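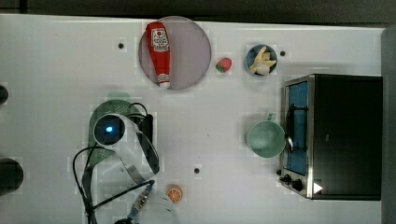

Gripper bench, August, started 9:40

Goal for today: get the Gasari fingers and the Clisix jaw through the same set of moves on the same table so we can stop arguing about it over lunch. Kiprono wants a pick by end of month. I want one sooner, the Gasari loaner has to go back to Truratville and I am not paying for another month of it.

Setup same as last entry. Overhead cam, arm base clamped at the near edge, oven on the right with the door facing in. Did not re-tape anything. Checked the overhead against the saved reference before start, plate and oven line up close enough.

Controller: Tokgöz box, firmware as shipped. Speed at 77 percent for everything. Tried full speed first and the cable loop slaps the housing on the wrist turn, so backed it off and left it. Write this on the whiteboard, I keep forgetting and then the next person runs it at 100.

Objects, kitchen set: plate, ketchup, strawberry, the blue bowl with the pale yellow food thing, mug, orange slice, colander. The small red berry too but only in the short block. It rolls.

Block A - Gasari, soft fingers

Colander first. Rim grab, from above, one finger inside and one out. OK on the first few, then started to slip toward the handle tab. Fingers flex outward under load and the rim walks down. Pads are clean, wiped them twice. I think it's just the finger shape, they want something round to wrap and a thin rim gives them nothing.

Mug: good. Handle or body both fine. Body better.
Strawberry: good, best of the day. Doesn't squash the pose, picks it from any side.
Orange slice: bad. Lies flat, fingers ride up over it. Got it only when I let the tips press the table and close slow. Table contact trips the force limit about one time in two and then you sit through the recovery.
Ketchup: fine across the middle, no good near the cap.

200 cycles total on this block incl. recoveries. Two faults that needed a hand reset, both on the orange.

Block B - Clisix jaw

Swap took longer than it should. The 4 screws on the adapter plate are not the same length as the ones in the drawing and one was already chewed up. Walter found a set in the drawer under the vise. PLEASE put them back in the labeled bag, not in the drawer.

Re-zeroed after swap. Tool offset was wrong sign in z, caught it on the dry run over the bare corner, no contact. Fixed in config and saved under a new name. Don't load the old one.

Colander: much better. Narrow jaw bites the rim and stays. Lift, carry, set down, no walking. Sets down a bit tilted if the wrist is not square, then it drops the last few mm with a clack.
Orange slice: better also. Jaw gets under the edge, scoops it kind of.
Strawberry: worse. Pinches out sideways if you are off center by much. Lost it off the table once, under the bench, took a while to find.
Mug: handle only. Body is too wide for the stroke, up to a point you can cheat it at an angle but I wouldn't ship that.
Ketchup: ok both ends.

So they split pretty much the way Walter said they would back in the spring. Not telling him.
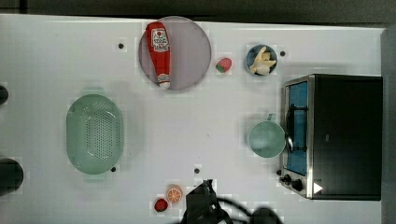
Photo: overhead cam, gripper bench / K. Mussa

Camera notes

Overhead is good for placing things and bad for height. Orange slice and table look like the same plane to it, so all the z on flat stuff comes from the config and a guess. Wrist cam is much better close in, but it loses the target for the last bit of the approach when the finger comes across the lens. Worse with Clisix as the jaw sits more inboard. Could tilt the mount 5 degrees, Kiprono has a printed wedge that might do it. Not today.

Other thing with overhead: the pale green on the white top. Segmentation keeps dropping the far rim of the colander when the room lights are low, and the mug sometimes gets merged with the oven when it's right up against the door. Moved threshold up, helped the colander, didn't help the mug. Pulling the mug away from the door would fix it but then we're not testing the thing we said we'd test. Left it where it is.

Compression on the saved stream is too heavy. You can see blocks around the objects. Live feed is fine, it's the recorder setting. Ask Walter if we have the disk space to turn it up, I'd guess yes if somebody clears out the old July runs.

Controller notes

Tokgöz force limit is one number for the whole arm, both close and press. Wrong for us. Want a light limit on close and a harder one on table contact, or the orange never gets better. There is a second register listed in the manual but writing to it does nothing I can see. Wrote to their support, no reply yet.

Also it drops the gripper state after an e-stop and assumes open. It is not always open!! With the Clisix this means it will try to open against the end stop for a second or so. Added a home step after every e-stop in the script. Slow but safe. Same fix should go in the Gasari script, haven't done it.

Cables. Still a mess. The loop over the wrist needs to be shorter or clipped on the inside. I zip tied it twice this morning and both came off on the wrist turn. Velcro next time. The one running down the left side is OK, leave alone.

Where I am at 4:15

Leaning Clisix for the real task as the task is mostly colander and flat stuff, and the strawberry can be fixed with better centering. The slip on the rim with Gasari can't be fixed in software that I can see. Kiprono disagrees, says try the longer fingers before calling it, they came in the same box. Fair. Have not opened them.

What I don't like about Clisix: stroke. If anybody adds a bigger mug or wants the bowl picked by the outside we're stuck. Did not try the bowl at all today with either one, ran out of time. Plate neither.

To do
- Gasari long fingers, colander and orange only, short block
- home step into Gasari script
- bowl, both grippers, with and without the food in it
- wedge for wrist cam
- velcro
- order adapter screws, right length this time, get spares
- rename config files so they make sense to someone who isnt me
- chase Tokgöz about the second force register

Logs are on the bench machine, both blocks, named by gripper. The first few Clisix runs have the wrong offset in the header, the numbers themselves are fine.

KM: read this, long fingers are on the shelf by the door now. Leave the Clisix mounted til I've copied the offset, I'm in first tomorrow and will do the swap.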